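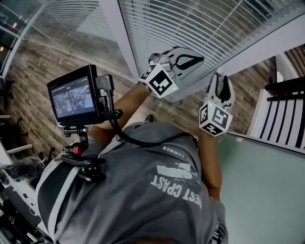
Who is allowed to change the wording of a floor rule once it has been adopted? Only the working group as a whole, at a meeting with minutes taken, although anybody on the floor may propose a change in writing and can expect a reply before the next meeting.

Good Practice Working Group, Skastesgate site
Minutes, February 2023

In the chair: Kenza Badawi
Minutes: Ekua Ansah
Also attending: the shift leads, and two guests from Brelside, who were made very welcome and stayed right through to the end

1. Minutes of the last meeting
Accepted with one correction. The October draft on cable routing was "discussed," and the word "approved" should come out. Ekua apologized for the slip and will fix the copy on the shared drive.

2. Wearing the hand-held grippers
A long and very friendly discussion, as it always seems to be with this item! Kenza read out the proposed wording: wrist straps on before the grippers leave the bench, and straps stay on until both grippers are back down. Brelside asked whether a strap could be left off for short tasks. The feeling of the meeting was that short tasks are exactly when people forget, and the wording was adopted as read.

3. Shoulder mounts and cables
Clamp knobs to be checked by a second person before each session. Coiled cables should have enough slack for a full reach in front, and should not hang below the waist. One of the shift leads felt the waist is a poor measure for tall colleagues (there was some good-natured laughter), and Ekua will try a different phrase and send it around. Carried over.

4. Marker cubes
Wipe with a dry cloth only. Any cube with a scratched or lifting pattern goes in the repair tray with a note, please, and does not go back on the shelf.

5. Session log
Kenza thanked everyone who helped bring the log up to date, which was a big job. It now holds 1326 entries, and roughly 400 of them have no name in the "checked by" column. Agreed that from now on an entry without a checker is not complete and will be sent back.

6. Floor space
Chairs and bags to be moved clear of the walking area before anybody starts. Room 101 will be used for storage on a trial basis.

7. Any other business
The Skallance handbook is due for renewal and Baldursdóttir has offered to print it. Kenza will ask for a quote.

Actions
Ekua: correct the October item; new wording for item 3
Kenza: printing quote; written reply to Brelside on straps
Shift leads: missing names in the log

Next meeting to be arranged by email.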